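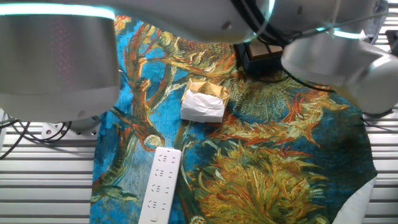
Our project looked at why people choose the colours they choose when they're decorating a room they share with somebody else. We picked it because two of us had just moved into the same student house in Grarkdale and spent most of June arguing over a rug (it ended up green, and I still love it). Once we started reading about colour in the home we couldn't stop! Yellow was the one that grabbed us first. People tend to have strong feelings about it on a wall, yet they'll happily live with it on smaller things, and Van Gogh's sunflowers are the best case we know of, printed on everything from tea towels to fabric mats, like this Van Gogh–style one. A yellow that bold would get voted down in most share houses if it came in a paint tin, but put it in a famous painting and it slides through with hardly a grumble.

What we asked

We ran an online survey through the Darkoseck housing noticeboard and got 167 usable replies, all from people sharing with at least one other adult. They told us who had the final say on colour in the lounge, the kitchen and the bathroom, and whether they'd change anything if they lived alone. There was also an open box at the end where people could write whatever they liked, and wow, did they write. We ended up with 793 separate comments after splitting the longer answers by topic, and Duyên Hà coded every one of them twice, a week apart, to check she was being consistent.

We also did three longer interviews. These were meant to be half an hour each and none of them finished on time. One couple got so caught up in the history of their hallway (it had been mustard, then white, then a sort of dusty blue) that they pulled out old paint cards to show us.

What we found

The lounge was where people compromised the most, and compromise nearly always meant a neutral. Greys, off-whites and beiges came up over and over in the comments, often with a bit of a sigh attached. "Nobody hates it" was a phrase we saw in several forms. Kitchens were livelier. People seemed more willing to let one person take charge there, usually whoever did the most cooking, and that's where the reds and deep greens turned up.

Renting changed everything. Tenants who couldn't paint put all their energy into cushions, throws, lampshades and prints, and those smaller choices were argued over just as hard as a wall would be. Iara Godoy had predicted this in our proposal and she's been very gracious about being right. Several renters had bought their textiles from Furnidine, the second-hand place on Domínguez Street, and told us that buying used made it easier to take a risk on a loud pattern.

Memory was the theme we hadn't planned for. Lots of people defended a colour by talking about a grandparent's kitchen or a favourite childhood bedroom, and their housemates usually gave way once they'd heard the story. We'd love to follow this up properly.

Limits and next steps

Our sample leaned heavily towards students, so there's not much in it about families with kids or older couples. We also asked people to name colours in their own words, and one person's cream is plainly another person's yellow. A set of printed swatches would fix that, and we've already put the cost of them into our plan for next term.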